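Friday, May 3, 2024

Well, I promised myself I'd write more this spring and here I am with a cup of tea going cold beside me, so let's see how far I get before my eyes close.

The big thing is Mom's birthday. She will be 77 in September, and yes, I know it's only May, but if I leave it to my brother there'll be a supermarket cake and a card signed in the parking lot. Nilmini Selvanayagam from choir came by this morning to help me think (she planned her own mother's party last year and it was lovely, everybody still talks about the rice) and we sat at the table with the good notebook and got almost nothing done for the first hour because we were laughing so hard about the Follton trip. The bus! The sandwiches! I had forgotten that the driver sang the whole way home.

We did settle on a few things in the end. Lunch, not dinner, so Mom doesn't fade before dessert. Six at the big table and five at the card table, and the kids can eat on the steps if the weather holds. I'd like to make the lemon cake from Aunt Flurner's recipe, the one on the card with the butter stain right over the oven temperature, so I suppose I should bake a trial one and find out what that number is.

After Nilmini left I walked down to the post office with the package for the Tymoshchuks and ended up talking to the lady at the counter for ages about tomatoes. She puts hers out much earlier than I do and swears by it. I came home all fired up and then remembered I haven't even washed the pots. 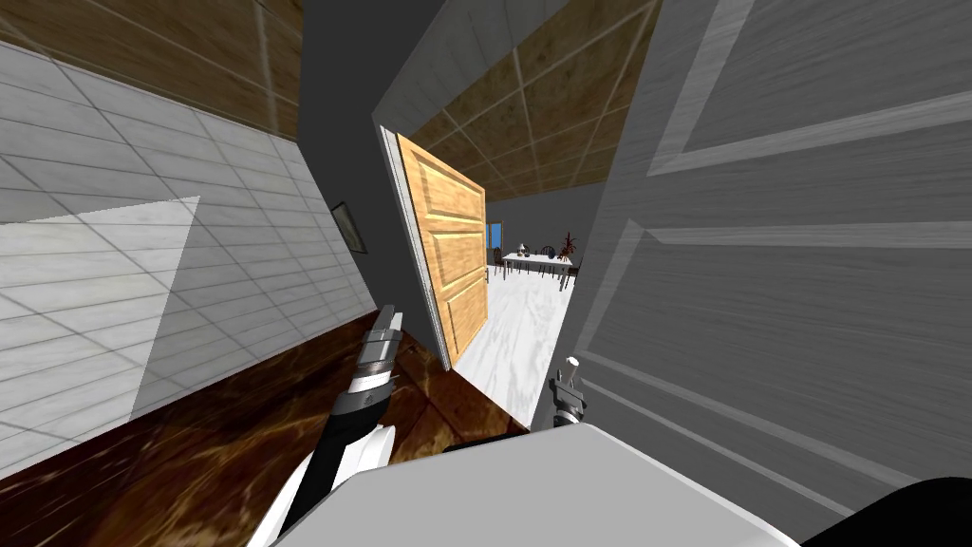 Evening

Tea went cold, as predicted, so I made another. I called Mom and managed not to give the surprise away, though she asked me straight out why I wanted to know if she still likes lemon. I said I was doing the crossword. She said that's a strange crossword, and then she told me all about the neighbor's new dog, which is called Hurkov and has already eaten one of her slippers. She sounded so happy about it! I think she's a little bit in love with that dog.

It made me miss her kitchen, and the radio going, and Dad calling out the wrong answers to the quiz from the other room. I should go up and see her before June. I'll look at trains tomorrow, after choir, and wash those pots if it stays dry.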